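# Can a machine put the shop away yet?

More than 30 of you wrote in after the August tips to ask whether a robot could take over the tidying. I love this question! Short version: it can help with some of it, and the way you set up your bins makes a huge difference, whoever (or whatever) is doing the reaching.

**Start with one bin and same-shape parts.** Rubber pads, trays, lids - anything that stacks. A hand with good fingertips likes a part with a rim to catch, and so do my own cold fingers in January.

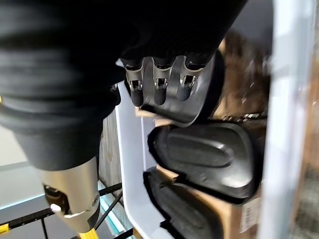 *Fingers over two black pads in a gray bin. A raised rim gives a hand something to grab.*

**Don't stack face to face if you can help it.** Two rubber parts pressed together like to come up as a pair. Slide the top one over a little so its edge is free. I do this with jar lids and sanding pads too.

**Keep labels facing the side you reach from.** Gobnait Cullinane over in Pruvville relabeled 138 boxes this way and says she'd do it again tomorrow.

**Stand flat things up.** A tray lying on the bottom of a bin is miserable to pick up. On edge, leaning on a box, it can be pinched from above.

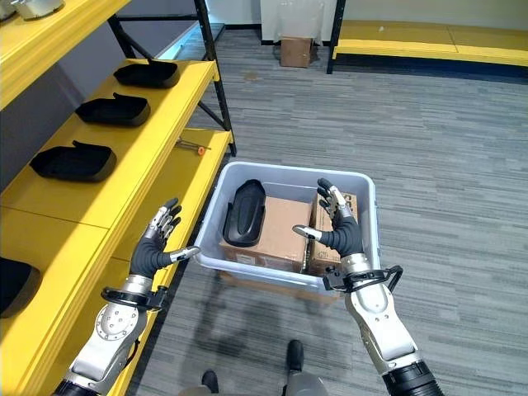 Then give every tray the same spot on the shelf, with a gap on each side as wide as your hand. Open shelving beats cupboards by a mile - no doors to fight, and you see at once what's missing. Keep screwdrivers somewhere else, or they'll roll under the trays.

So, the chores. Moving known parts from bin to shelf: getting close, and so fun to watch! Sorting the mixed junk drawer: I'd still do that one myself. Folding a fitted sheet: I can't do it either.

Next time: what to do with 200 loose washers and 2 muffin tins.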